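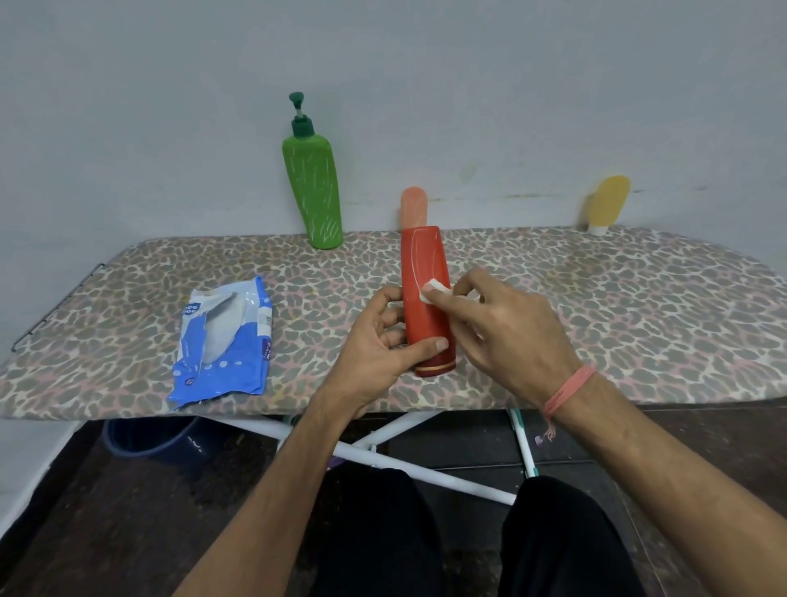 Leopard auf Zeit

Das Bügelbrett habe ich im September gekauft, im Räumungsverkauf bei Pellholm, und zwar ausdrücklich zum Bügeln. Gebügelt wurde darauf bisher eine Bluse. Sie hing danach 3 Tage an der Türklinke und sah am Ende aus wie vorher. Seitdem steht das Brett mit seinem Leopardenmuster an der Wand und dient als Ablage, Schreibtischersatz und neuerdings als Waschstraße für Flaschen.

Angefangen hat es mit dem Badregal. Ich wollte nur ein neues Handtuch hinlegen und blieb mit dem Finger kleben. Wer im Bad ein offenes Regal hat, kennt diesen Belag aus Haarspray, Staub und dem, was beim Pumpen danebengeht. Auf dem Regal selbst ist er in einer Minute weg. Auf den Flaschen sitzt er, als hätte er einen Mietvertrag.

Also alles raus, rüber aufs Bügelbrett. Die hohe grüne Pumpflasche kam nach hinten an die Wand, die pfirsichfarbene daneben, die gelbe Tube ganz nach rechts, auf den Deckel gestellt. Die gelbe Tube lehnt grundsätzlich. Ich habe sie noch nie gerade stehen sehen, bei keinem Füllstand. Vorn in der Mitte war Platz für den jeweiligen Patienten, links für die Packung mit den Feuchttüchern, die ich wie immer an der falschen Stelle aufgerissen habe. Es gibt da eine Lasche. Ich weiß das.

Das Bügelbrett ist für so etwas übrigens hervorragend geeignet. Man kann es auf die Höhe stellen, die der Rücken gerade noch mitmacht, und der Bezug kommt hinterher in die Wäsche (theoretisch). Außerdem sieht man auf Leopard keine Flecken. Ich vermute inzwischen, dass das der eigentliche Zweck des Musters ist, auch beim Tier.

Am längsten hatte ich mit der roten zu tun. Sie steht auf dem Kopf, also auf der Kappe, oben breit und unten schmal, und um die Kappe laufen dünne goldene Streifen. Gold auf Plastik. Irgendjemand bei Mirkine hat in einer Besprechung gesagt, das wirke wertig, und alle haben genickt. Nun halte ich unten fest und reibe oben mit einem zusammengefalteten Tuch, und die hellen, kratzerähnlichen Spuren vorn bleiben genau da, wo sie waren. Ich habe es trotzdem eine Weile versucht. Bei Kratzern bin ich optimistisch, bei Kalk nicht.

Kalk ist in Wirville ein eigenes Thema. Das Wasser hier könnte man in Scheiben schneiden. Gegen die Ränder hilft ein Schuss Essig auf dem Lappen, danach mit klarem Wasser nachwischen, sonst riecht das Bad wie ein Gurkenglas. Feuchttücher allein schaffen den Klebefilm, mehr darf man von ihnen nicht verlangen. Für den Pumpkopf nehme ich eine alte Zahnbürste. Unter dem Rand sammelt sich eine Substanz, über die ich nicht weiter schreiben möchte, es lesen Leute beim Frühstück mit.

Beim Putzen liest man zwangsläufig Etiketten, jedenfalls die Reste davon. Auf der Rückseite der pfirsichfarbenen stand einmal, wie lange sie nach dem Öffnen haltbar ist. Lesbar ist davon noch ein M. Ich habe daraufhin im Unterschrank nachgesehen, ob es Nachschub gibt, und fand einen Nachfüllbeutel von Russo, 500 ml, gekauft zum Sparpreis in einer Phase, in der ich eine Frau mit Nachfüllbeuteln sein wollte. Der Beutel ist ungeöffnet. Er hat jetzt einen Ehrenplatz im Regal, sauber abgewischt, und wird vermutlich im nächsten Herbst wieder abgewischt.

Weggeworfen habe ich wenig. Eine Handcreme, die sich in Öl und etwas anderes getrennt hatte, zwei Hotelfläschchen und ein Haaröl, das mir vor Jahren jemand geschenkt hat, der mein Haar offenbar nur vom Hörensagen kannte. Der Rest darf bleiben, auch die Sachen, die ich nie benutze. Sie sind jetzt immerhin griffig.

Gedauert hat das Ganze 33 Minuten, das Zurückräumen nicht mitgerechnet, denn zurückgeräumt ist noch nicht. Das Regal ist leer und so ungewohnt schön, dass ich es noch ein bisschen anschauen will. Die Flaschen stehen solange auf dem Brett. Auf dem Stuhl daneben liegt die Bügelwäsche und wartet, dass dort etwas frei wird.

Falls jemand weiß, wie man Feuchttücher in einer falsch aufgerissenen Packung vor dem Austrocknen rettet: Ich habe es mit Klebeband, einer Wäscheklammer und gutem Zureden probiert. Die Klammer war am besten.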